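News > Community > Umel press releases

Umel's "Empty Your Pockets" laundry drive comes to Wuvarville in March

A basin for the pocket stuff, a shirt laid flat, and a few minutes of checking before anything goes in the wash
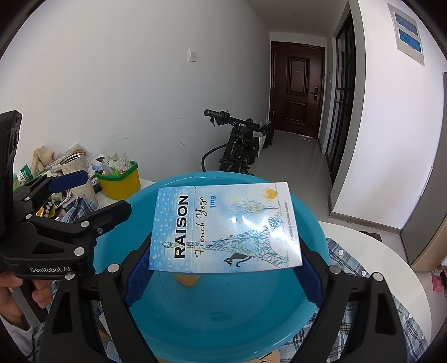
Khondokar wrote in to tell us that the pocket check takes longer than the washing, and that this had better be worth it. Fair enough! I've been running the Umel laundry room on Urnley Street long enough to have said the same thing myself, usually with a handful of soggy paper in my hand. So let me tell you what we're doing this March and why I'm so excited to get it going.

WUVARVILLE, March - Umel, the neighborhood laundry and mending room, is opening a month of free pocket-check tables for anyone who brings in shirts, jackets or work clothes. You walk in, you pick a table, you take a plastic basin and you empty everything into it before the clothes go anywhere near water. That's the whole idea. It's small and a bit silly and I love it.

Last year we took in 1507 shirts for washing, and 1102 of them had something left in a pocket. I know this because I made us write it down, every last one (the notebook is a mess and smells of starch, but it's all there). Coins, receipts, hair ties, packs of cigarettes, bus cards, one very sad sandwich crust. Tissues are the worst. A single tissue in a dark load and you're picking white fluff off your pants until summer.

Cigarette packs come up more than you'd think. A pack still in its plastic wrap might look like it could take a quick rinse, but please don't try it with your good plaid shirt. Tobacco gets into the seams and it stains, and then you wash the thing again and the crumbs move over to the next load. Put the pack in the basin and it goes home with you. We're a laundry, so you won't get a talk from me about what's in it - the warning on the packet does that part.

We've bought 40 basins for the tables. I wanted something wide enough to drop things into without aiming, and light enough to carry over to the folding side with one hand. The tables are the round ones we already had in the mending corner, and they're a nice height for spreading a shirt out properly. If you've only ever checked pockets while the shirt is bunched up under your arm, do try it laid flat. You find the button that's hanging by a thread, you find the ink spot on the cuff, you find the second pocket you forgot the shirt even had.

How the tables will work:

Tables are open from 9 in the morning until 4 in the afternoon.
Take one basin per person, and keep it with you until your clothes are in the machine.
Fasten collar buttons after checking, and leave the rest open.
Stiff things like collar card and packaging go in the paper bin by the door.
Loose buttons can go straight to the mending corner and we'll sew them back on for free, up to three per shirt.

Anything left behind goes on the shelf behind the counter. There are 53 things on it right now, waiting for their people. Come and have a look, especially if you're missing a single earring or a key with green tape on it. We'd really like the shelf back for the soap.

A few of you have asked if kids can help, and yes, please bring them! They're far better at finding pockets than I am, and they'll go through every coat in the house once they get started. Just have a grown-up do the work jackets, where there might be blades or screws in there.

The washing itself costs the same as always. The pocket check, the basin and the button sewing are free all month, and you're welcome to use a table even if you're taking your clothes home to wash.

Local papers and newsletters are welcome to print any part of this. If you'd like to come by and see the tables, mornings are quieter and I'll have more time to talk. Ask for the laundry room at the Urnley Street counter, and check your pockets on the way in.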